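Ukesance Clothes Bank – progress report to the Nendance Fund

November 21, 2024

Hello again, and thank you for your patience with this one. I know it was meant to reach you before the half-term break, but we were moving the shoe racking and everything else slid back a fortnight.

The short version is that we're open, we're busy and we've spent most of what you gave us on what we said we'd spend it on. The longer version has a few bumps in it.

You'll remember that when we applied in March we were running out of one cupboard at the back of the Betik Centre and could only open on alternate weeks. We now have the cupboard plus the old music room next door (much bigger, terrible radiator), and we open every week in term time. So far 70 families have signed up, which is more than I'd dared put on the form! A lot of them come through the two primary schools, but plenty just walk in after seeing the poster at the launderette.

What people ask for has surprised me a bit. I'd planned for coats and school shoes, and yes, those go quickly, but the thing we can never keep hold of is plain school trousers for the older ones. Boys' and girls' both. Nearly everything we get given is for under-sevens, so I've started putting a note in the school newsletters asking for ages 11 and up. It has helped, though not as much as I'd like. Baby clothes, on the other hand, we have coming out of our ears, and I've passed several bags on to the toy library.

Knitwear has been the nice part of the autumn. Once the weather turned we had jumpers coming in nearly every session, and the mending group have been washing and sorting them at home and bringing them back in time for the next opening.

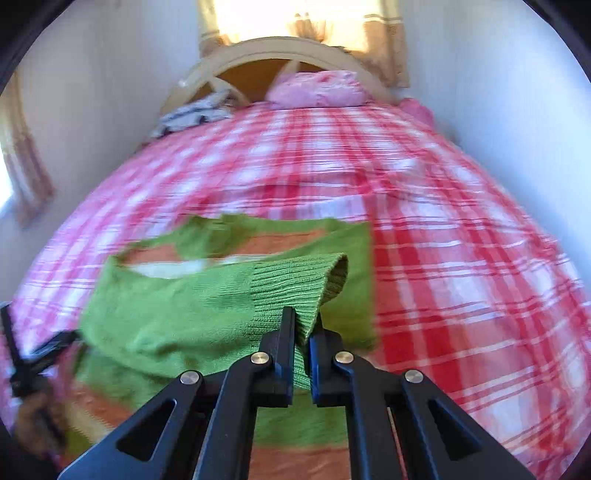 Green knit with an orange band, laid out on the bed.

The mending group itself is up to 15 people now. They meet in the café at Tatlı, who let us have the back tables for nothing on the understanding that we all buy cake, and we do. We bought 3 secondhand sewing machines from your grant. Two are lovely. The third has gone back to the shop twice with the same tension problem and I've asked for a refund, so you'll see that money turn up again in the next set of accounts.

Now the harder bits. Storage is still tight, even with the music room. We bought 30 lidded boxes and filled them in a month, and summer things are piling up with nowhere to go until spring. I've asked the centre about the space under the stage but they need to check it for damp first.

I also got the laundry costs wrong. I'd worked them out on the cupboard-sized version of us, and washing powder and launderette tokens have come to nearly double what I put down. I've covered it from the publicity line, as we've hardly needed any – word gets round fast here. I hope that's all right. If you'd like it done as a formal change, send me the form and I'll fill it in.

Between now and the spring I'd like to get a proper rail for the bigger sizes, try one evening opening a month for parents who work days, and run a swap morning for party clothes before the end of term. The evening one depends on the centre giving us a key, so please don't hold me to a date.

Receipts are in the envelope with this, in rough order. The one from the fabric shop is very faded but I've written the total on the back. If you'd like to visit, come near the start of a session when the rails are still full, and wear a warm coat for the music room.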